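# Skolen Two-Arm Recording Kit

If you've ever tried to gather a few hundred good examples of a chore for a learning system, you already know where the time goes. It goes into setup, into retakes, and into sorting out which clip belonged to which task. We put the Skolen kit together at Plultia after a long winter of doing all of that the hard way, and we're very happy (and a little relieved) to be able to offer it to other labs and small teams.

The kit comes with two arms, two grippers, a head-height camera mount, and a pair of leader handles that one person can work standing or sitting. You move the handles, the arms follow, and every joint position is saved alongside the video on one shared clock. Most people get the hang of it in an afternoon -- pouring takes a bit longer! 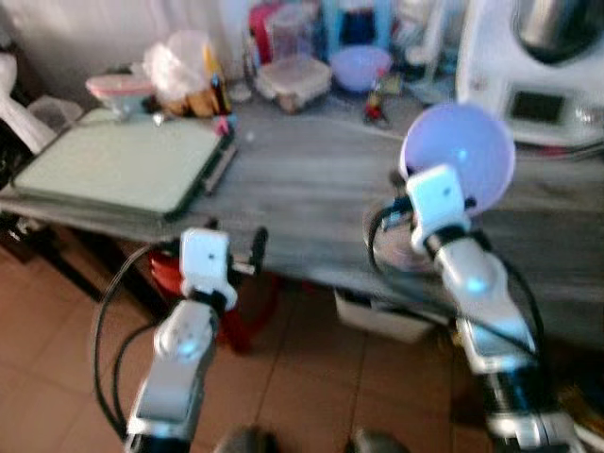

Skolen saves each attempt as its own episode, with a task name, a short note from the operator, and a keep-or-discard mark you can change later. We like to record among everyday clutter, so an episode called "lift the bowl" might have a purple bowl tilted in the right gripper while jars, bags and food containers stay out on the table behind it. Clear plastic and glass are hard on a lot of vision models, and we'd encourage you to leave plenty of both within view. Move things a little between episodes, too.

**What's in the box**

- 2 arms with grippers
- 2 leader handles
- Camera mount and head camera
- Druditz recording software, with 3 seats
- 10 spare finger pads
- Cables and table clamps

Storage is sized for 2,000 short episodes before you need to copy anything off, and the warranty on the arms runs for 6 months. Longer cover can be added when you order. The floor stand is made for us by Lazarević and ships separately, so please allow a few extra days for that one.

Questions about fit, table height or export formats can go straight to Hywel Lewis, who looks after orders and is glad to talk through your first task list with you before you buy.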